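The grey that was going to fix the back room

I have been told by a great many people that grey is neutral. It was on the leaflet from Skalteo, it was in the paint shop, and it was the first thing my cousin said when I mentioned the back room needed doing. Grey goes with everything. You can't go wrong with grey. I have now gone wrong with it for most of June, so I feel able to comment.

The room faces north and gets its light second-hand off next door's wall. It was magnolia when we moved in, and before that a sort of hospital green, which you can still find behind the radiator if you're daft enough to look. I wanted it calm. I do my mending in there and sometimes the accounts, and I was tired of walls the colour of old custard.

So I bought a tin of Puleo, in a shade with a name I refuse to type because it has the word "whisper" in it. £67 for the big tin. The card promised one coat coverage on sound surfaces. I'd like to meet the person who has seen one coat of anything cover anything. It took three, and by the second I could hear myself muttering the word "sound" at the bit of wall beside the door.

What I hadn't bargained for is that a grey wall is never the same grey twice. At eight in the morning it has a pinkish cast. By lunch it has gone faintly olive, and around the window it turns the blue of a school jumper. My husband says he can't see it. He also couldn't see the difference between the two sample pots, one of which was brown, so I've stopped asking him.

I spent 40 minutes one evening reading about undertones, and I'm not sure I believe in them. Every article says you must find out whether your grey is warm or cool, and then every article sells you a fan deck. A wall picks up whatever is near it, as far as I can tell. Put a red chair in the room and you have a red-ish wall. That seems to me to be the whole of the science, and you can have it free. 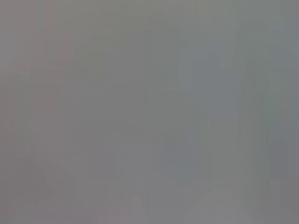 Teodor Sikora wrote in to say I was being unfair and the trouble would be my bulbs: change those before you change the paint, he says, and buy ones marked high for colour, because a cheap bulb will make any grey look like dishwater.

Well, I tried it. I bought 2 of the sort he meant, from Starnari, and put them in the ceiling light and the lamp. The evening grey is better, I'll give him that. It has stopped looking green after supper. The daytime grey is exactly as shifty as before, and I can't swap the bulb in the sky — so I'd call it half a win for Teodor and leave it there.

The other suggestion I keep getting is a "feature wall". I have looked at a good few of these and what they mostly feature is the point where somebody ran out of paint.

For now the shelves have gone back up and the sewing box is on its old spot by the skirting. I've hung the yellow curtains again, against all advice, and they do more for the room than three coats of whisper did. There's a third of the tin left. If anyone local wants it for a shed, it's in the hall, and you'll need to bring your own stirring stick as mine has gone into the bean bed.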